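The Datum at Eltbridge

The river gauge at Eltbridge had been reading high since the spring, by an amount too small for the public to notice and too large for Narendra Awasthi to sign off. He ran the district's water levels from an office over the post office in Dolcombe. Every quarter he signed a form stating that the record was continuous and referred to a known datum. In July he had left the form in the tray. In October he sent Erick Chege to find out why.

Chege took the level, two staffs, the long tripod and a copy of the station file. The file was 41 pages. The first page was a typed description of the gauge: a stilling well in the left bank, a float, a counterweight, a beaded cable, and a brass bolt set in the bridge abutment to which all heights were referred. The last page was a note in pencil that said "bolt checked, good," with the initials R.K. and no year.

"Kurtuluş," said Awasthi, when Chege called him from the truck. "Remzi. He did the gauges before me."

"Is he still alive?"

"He lives in the house behind the gauge."

The bolt was where the file put it, 7 inches above the footing, with a cross cut in its face. Chege set up on the gravel, leveled the instrument and took a backsight to the county mark on the church step. He carried the line down the lane in four setups. At the abutment he held the staff on the bolt himself, walked back, found it had leaned, and went to look for someone to hold it.

The man who came out of the house was past eighty and wore a tie. He took the staff without being told what it was for, put its foot on the bolt and rocked it slowly toward the instrument and away, so that the lowest reading could be taken. Chege took it. He wrote it down, reversed the telescope and took it again.

"Well?" said Kurtuluş.

"I have to run it back to the church."

"Of course you do."

The return leg closed to within two millimeters. The bolt was lower than the file said by the width of a thumb. If the bolt had gone down with the abutment, and the gauge had been reset to the bolt, then every reading since the reset was too high by the same amount. The error matched the one Awasthi had found on paper. Chege said this aloud while he packed the tripod, mostly to hear whether it held together.

"It was reset in April," said Kurtuluş. "A boy came from Starkutance. They have the maintenance contract. He had a tablet computer and he was finished in ten minutes."

"Did he run a line from the church?"

"He asked me where he could park."

They went inside to write it up. The kitchen was narrow and warm and smelled of paraffin. Kurtuluş cleared one end of the table, put a kettle on, and took down a row of notebooks from above the door. They were bound in green cloth and went back to the year the gauge was built. Each had a river stage for every morning, read by eye from the staff plate on the bridge, with a remark.
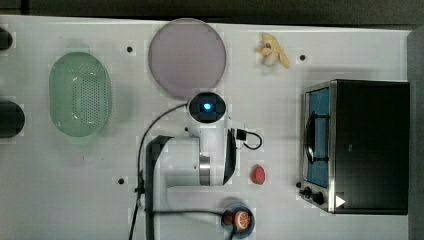 Objects on a white tabletop, with a large round plate and a small yellow toy among them.

Chege opened one at random. The remarks were brief. Weed on float. Ice at margins. Cable slipped one bead, corrected. On one page the stage was given to the nearest foot, and the remark was "Water over plate. Read from MacLeish's gatepost."

"Is the gatepost still there?"

"Which flood is that?"

Chege turned back to find the month, and told him.

"Then no. It went in the next one."

The staff plate was bolted to the bridge pier, and the pier stood on rock. The abutment stood on fill. Chege had known this from the drawing and had not thought about it. If the plate had stayed put while the bolt went down, the notebooks would show a gap opening between the plate and the recorder, and the date it began would be in one of them. He asked whether Kurtuluş still took the morning reading.

"I am retired."

"But do you?"

Kurtuluş poured the tea, and then passed him the last notebook.

The most recent entry was for that morning. Chege copied the readings for the year onto a sheet and set the recorder values beside them. From January to the middle of April the two columns agreed. On the day of the reset they parted, and they stayed parted by the same amount through the summer. He went back another year, then five, then further. The recorder had been zeroed to the plate in all of that time. The bolt had been sinking for decades, by an amount no single year would show, and it had not mattered because the man who set the recorder had never used it.

"You knew the bolt had moved," said Chege.

"I suspected it."

"The file says it was good."

"It was good when I wrote that. I was thirty." Kurtuluş turned his cup so that the handle faced the wall. "Afterward I used the plate. The plate was easier on the knees."

"You could have written it down."

"Yes," said Kurtuluş. "I could have done that."

It began to rain before five. Chege drove back to Dolcombe with the sheet in a plastic sleeve and three of the notebooks on the passenger seat, for which he had signed a receipt. Awasthi was still at his desk. He read the sheet, then the first notebook, then the sheet again. He asked for the misclosure and Chege gave it. He asked who had held the staff and Chege told him that too.

"He rocked it?"

"Without being asked."

Awasthi nodded. He took the July form out of the tray and wrote a correction against the period from April, minus the width of a thumb, in millimeters. Under "source of datum" he struck out the bolt and put the plate. Under "authority" he stopped for some time, and then wrote the name in full, with the mark under the last letter.

"Has he got someone to take over the book?" he asked.

"I didn't ask."

"It's an hour's drive."

"Fifty minutes," said Chege, "if the lane's dry."

Awasthi dated the form 4 October 2019 and signed it. Then he opened the next drawer down, where the new notebooks were kept, and found that they had stopped making the green ones. He gave Chege a gray one.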